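Pre-purchase check – hand-held gripper kit, Hodbridge room
Checked by: Sarahí Villalobos, June

1. Cables clear of wrists – OK. Want longer leads in the Talpur quote.
2. Marker plates fixed, dots readable – OK. Spare set, 2 plates, add to order.
3. Bin task, both grippers at the rim – OK

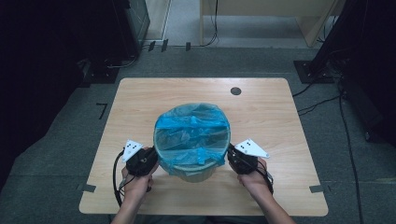 4. Floor cables – FAIL. Need covers before we sign anyhting. Budget 25 per length.
5. Table tape – keep, copy to Zevwood room.

Total so far 1,163, delivery not incl. Quote valid 30 days – chase Trirgate too.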